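Telldale textile bank moves to paired, folded items from September

Published 01/09/2019

The Telldale household textile bank has changed how it accepts small knitwear and bed linen. From this month, socks, sleeves and other small knit pieces must arrive paired or individually folded, and sheets and towels must be rolled. Mixed bags will still be taken at the Gosselin Street counter, but they go to the back of the sorting line.

The bank handled 4000 bags in the last 12 months. Of these, 800 were set aside for a second sort, mostly on account of single socks tangled in larger items. A second sort adds 3 days to the time a bag spends in storage before its contents are passed on.

Under the new rules, socks are laid flat with the heels on the same side, then folded once at the ankle. Balling is no longer accepted — it stretches the ribbed cuff, and the inner sock can't be checked for wear. Knit sleeves and leg warmers follow the same method. Anything with a hole larger than a shirt button goes in the fiber stream, which has its own bag.

Rolled items are to be folded lengthwise first, so that the finished roll fits the shelf depth. Pillows and cushions are not covered by the change and are still accepted only in their original covers.

Bags remain free and hold the same volume as before. They come from the Jonden depot in packs of 2, one for wearable goods and one for fiber. Households that already have the older single bag can use it until their supply runs out, provided the contents are of one type only.

The folding method was drawn up with Orkimov, the contractor that runs the sorting line. It recommends working on a clear table in daylight, where dark knits are easier to check for thin patches. Gray and black socks accounted for most of the mismatched pairs found in the second sort.
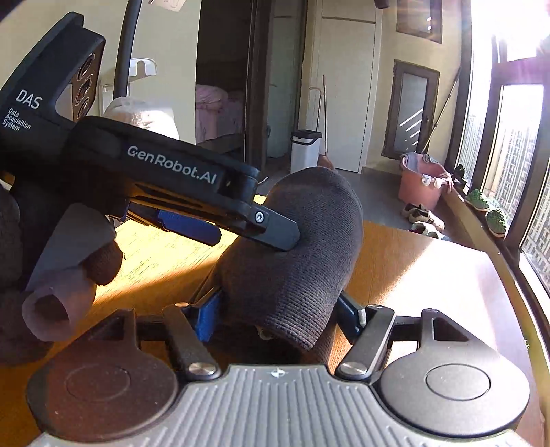
A dark gray ribbed knit item handled over a wooden tabletop in sunlight.

Items should be fully dry before they are bagged. Damp knitwear is rejected at the counter regardless of how it has been folded, and the whole bag is returned with it. Collection days and counter hours are unchanged. A printed folding guide is available at the Gosselin Street counter and at the Jonden depot.

We use cookies to improve your experience on this site. By continuing to browse, you agree to our use of cookies. Accept | Manage settings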